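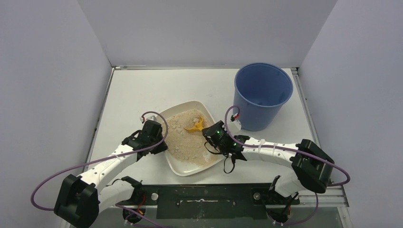

Wondemach Two-Arm Bench Cell
Sold by Etden. Leased by Etden too, if your finance people prefer to suffer monthly.

The Wondemach is a pair of arms on a shared front bar, a white work surface and walls on three sides. It's made for small, fiddly handling jobs: scooping, tipping, sorting, portioning. It won't palletize your warehouse. We sell other things for that, at other prices, and we'd be glad to frighten you with them.

What you get
Two arms with grippers
Front mounting bar and hardware
White tabletop, side rails and three wall panels
Controller, power supply and a stop button you will find on the first day
Setup guide, 10 pages, two of them useful

What you don't get
A computer. A stand. Plates, buckets and scoops, which you can buy anywhere and which our purchasing department would only mark up.

What it costs to keep
The lease is $991 a month on a two-year term, with the arms covered for parts. Outright purchase is by quote, and Boonmee Thongsuk writes the quotes. Ask her for the line marked "spares" before you ask about a discount – buyers who do it the other way round tend to call back in April.

Put aside $2000 in the first year for consumables and small repairs. Gripper pads wear. Cable ties go missing. If your work involves anything that crumbles, budget for cleaning time as well, and give that time to a person with a name. "The team" has never wiped down a mounting bar.

Loose material
Granular stuff is the most common reason people buy this cell and the most common reason they phone us. Crumbs travel. They get over the rim of a plate and then onto the bar at the front, and from there they have ambitions. Brush the bar at the end of each shift. Do not use compressed air, however satisfying it looks.

The Ilow cover set closes off the shoulder joints and is worth having for sand, meal or feed. For blocks and bottles, save your money.

Planning the space
Measure the bench, then measure the door. The Trindade branch took delivery of a cell that fitted its room beautifully and its hallway not at all. Leave room at the sides for cable slack, and a clear spot in front for whoever resets the task. One person can run the cell. Lifting it takes 2, and neither should be the one who signed for it.

Lead time
Stock units leave on Wednesday if the paperwork reaches us the week before. Custom wall panels take longer, and the color chart is shorter than you'd hope.

Questions about leasing go to Boonmee Thongsuk. Questions about whether it can do your particular job go to Kasun Khan, who will ask you to send a sample of the material. Please seal the bag.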